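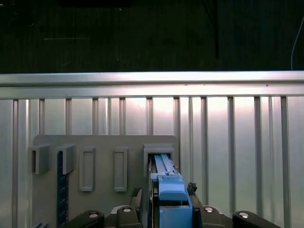
Etenley gripper comparison, wrist camera set

Welcome, and thank you for taking the time to look through this! The Etenley set is what came out of a long stretch of trying out two grippers, the Vona and the Patard, on the same arm and with the same small camera at the wrist. We started in April meaning to settle a fairly simple argument over which fingers to buy more of, and we kept so many recordings along the way that it seemed a shame to leave them on a drive in our own lab. If they save you a week of your own testing, we will be very pleased.

What's inside

There are 174 recordings, split over two kinds of work. The first is slot insertion, where a chunky plastic part is held upright and its narrow end goes into a box-shaped holder on a gray panel. The second is cable handling inside an open desktop computer, which is a good deal messier and (to my mind) a good deal more interesting. Each recording has its own folder with the wrist video, the joint positions, the finger opening and a short text note from whoever was running the arm that day. Please do read the notes. Some of them are only a word or two, but others will tell you more than the numbers do.

Insertion accounts for 115 of the recordings and cables for the other 59. We would have liked a more even split, but the cable runs take much longer to reset.

How the runs were done

All the motion was driven by a person through the Carrilho controller, with no learned policy anywhere in the loop. Speed was capped at 50 percent of the arm's limit for insertion and 28 percent for cables. We tried going faster with the cables early on and did not enjoy it, and those runs are left out.

For insertion, the operator begins with the part already between the fingers, lines up the narrow end with the opening and pushes until the controller reports a steady force. For cables, the operator brings the tips down to a chosen cable, closes on it and either lifts it clear of its neighbors or holds it in place for a slow count of three. The wiring was never put back in exactly the same position between runs - we did try, but wires have their own ideas - so please don't treat the cable runs as repeats of one another.
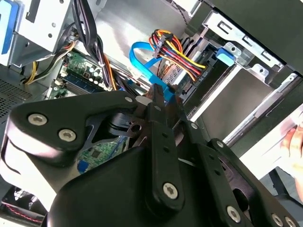

Closing on the blue SATA cable, with the power supply wires to the right.

What to watch for

The fingers take up a lot of the view, especially in the cable runs, and the links can hide the very thing you want to label. We left the video uncropped so that you can decide for yourself how much to trim.

Bare metal also gives bright patches that shift as the wrist turns. If you are training anything on the insertion video, it's worth varying the brightness a bit, or your model may grow rather fond of our particular wall.

Finger opening is recorded in the controller's own units and zero does not mean quite the same thing for the two grippers. There is a small conversion table in the calibration folder, which you will want before comparing any widths.

Use and thanks

You are free to use the set for research and teaching. If you publish something with it, a mention of Etenley and the release date is plenty. This release is dated Monday, September 4, 2023.

Gifty Kpodo looks after the files and is the person to write to if a folder won't open or a note makes no sense. She also has the raw force logs, which were too bulky to include - just ask, and tell her which recordings you need.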